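**Progress report to the Munro fund: Flevby equipment store**
Prepared by Vasanthi Naidu, for Craig MacAulay
7th September

## Position at this date

The work covered by the grant is the fitting out of the loan equipment store at Flevby and the transfer of stock from the old Dreltanon unit. Shelving and access control are complete. Stock transfer is under way. Labelling has begun but is behind the programme agreed at the start of the grant, for the reasons given under Labelling.

## Shelving

The blue steel racking was supplied by Kello and put up by their fitters over two visits. The uprights are slotted, so shelf levels can be changed without drilling. Diagonal braces were fitted as specified. The fitters levelled each bay and left the load sheet, which is now kept in the store file.

One change was made to the drawing. The first bay was to have had evenly spaced levels, but this would have left the lower tier too shallow for a stack of bins. The top shelf in that bay was raised and the lower tier now takes stacked bins under it. Kello made the change on the second visit at no charge.

The carpet was kept. The original estimate allowed for lifting it and sealing the floor beneath, and that sum has been moved to the contingency line pending your agreement.

## Access control

The earlier proposal was for a fixed rail between the issue side and the racking. This was dropped at the design stage because a rail would have blocked the larger trolleys. Chrome posts with retractable red belts are used instead. They stand on weighted bases and need no fixings in the floor. When a delivery is due the belt is released, the posts are moved clear, and the line is put back afterwards.

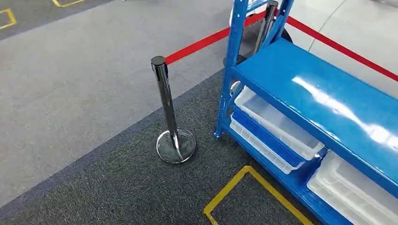

The arrangement has been in use since the racking was signed off. Two points have come up. Staff carrying bins have to put them down to release the belt, and a small table beside the line has been requested. The belt also has to be let back by hand, as letting it go at full stretch puts strain on the catch. A note on this has been added to the induction sheet.

## Storage bins

Plastic bins are used throughout, in translucent white and in blue. White bins hold stock that is ready for loan. Blue bins hold stock waiting for inspection or repair. Stacking the two colours together is allowed for the time being, provided that each bin carries its own tag. Larger bins are to stay on the lower levels.

## Stock transfer

The inventory taken at Dreltanon before the move listed 418 items. Of these, 400 have been received at Flevby and entered in the register. The remainder are out on loan and will come directly to the new store when they are returned. No losses have been recorded.

## Labelling

The first batch of shelf labels did not hold on the glossy paint and was withdrawn. Magnetic holders are on order. Bin tags are not affected and are being fitted as each bin is checked.

## Decisions requested

- Approval to move the flooring sum to contingency.
- Approval to buy the table for the belt line from the same budget.
- Agreement that labelling may run to December, with no change to the total grant.

The final account from Kello has been received and is being checked against the two visit sheets. A copy will be sent to Craig MacAulay once it has been passed for payment.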